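Rental Laundry Room and Closet Walk-Through, October
Unit: Rullside, upstairs apartment
Start time: 9 in the morning, Wednesday

I do this list every fall before the heat goes on, and I write comments as I go so the next tenant can see what I saw. It's long because I ramble. Skip to the items marked FIX if you're in a hurry!

1. Dryer vent hood, outside wall. OK
Flap opens when the dryer runs and drops shut after. I pulled one wasp nest off the bottom edge (old, no wasps, thank goodness). The bead of caulk on the left is getting crumbly but it'll do another winter.

2. Dryer duct, behind machine. FIX
Still the crinkly foil kind that was there when I bought the place. I keep saying I'll swap it for rigid metal and then I don't. I've got the elbow and two straight lengths from Mosquera sitting in the garage, so really all I'm missing is an afternoon. Marked FIX for the third year, and yes, I'm embarrassed.

3. Lint screen. OK
Washed it with dish soap and an old toothbrush. Dryer sheets leave a film on the mesh that you can't see until you run water on it and the water just sits there. Do this every month, please, and clean the loose stuff off after every load.

4. Washer hoses. OK
No bulges, no rust at the ends. Shutoff valves both turn by hand. The hot one squeaks like crazy.

5. Hanging rods and hooks. OK
I lean on them with both hands, which isn't scientific, but a rod that holds me leaning will hold shirts. One screw was backing out of the hall closet bracket and I snugged it up. Keep wet things spread along the rod and not all bunched in the middle, and no coats on the over-door hook in the bathroom, that one is for a towel and that's it.
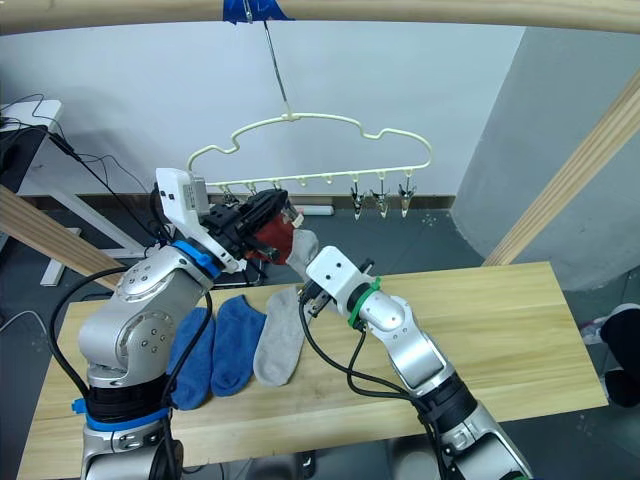
Is it okay to dry clothes on hangers near the baseboard heater?
Keep them at least 3 feet away, and never hang anything directly over it. Clothes slide off hangers, and you won't be in the room when it happens. If you're short on space, use the shower rod and run the fan.

6. Baseboard heater, bedroom. OK
Vacuumed the fins. There was a crayon in there, purple, mostly melted, and I got most of it off with a putty knife after switching the breaker off. If you smell anything waxy the first night, that's what it is. If you smell it the second night, call me.

7. Outlets by the washer. OK
Test button trips, reset button resets. The cover plate had a crack, so I put on a new one.

8. Space heater, if you bring one. COMMENT
Straight into the wall, please, no power strip and no extension cord. The one I keep in the hall closet is a Clollaser and it has the tip-over switch, which I tested by tipping it over (very satisfying click). You're welcome to borrow it.

9. Smoke alarms. FIX, then OK
Bedroom one chirped. New battery, pushed the button, my ears rang for an hour. Hall alarm was fine. The date on the back of the bedroom one says it's getting up there in age, so I'll pick up a replacement next time I'm over in Lenham.

10. Chairs, stools and the step stool. OK with a note
I flip everything over and check that the screws are tight and the feet are all there. Wipe the metal down with a soft cloth while you're at it, because grit is what scratches the floors. Don't stand on anything that swivels to reach the top shelf! The step stool is behind the bathroom door and it's there for exactly that.

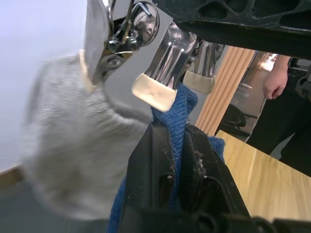 Wilmer Ñahui wrote back that he'd add the floor under the washer to this list, seeing as a slow drip at his place had gone soft into the boards before he ever saw a puddle. Good point, so I went back with a flashlight.

11. Floor under washer. OK
Dry and firm. Found a quarter and a guitar pick. I've put a drip pan on my shopping list anyway.

12. Windows and fan. OK
Bathroom fan holds a square of toilet paper against the grille, so it's pulling air. Kitchen window sticks in damp weather; push up from the bottom corners and it goes.

Left to do: item 2, plus the new bedroom alarm from item 9. I'll stick a copy of this inside the laundry closet door once both are done.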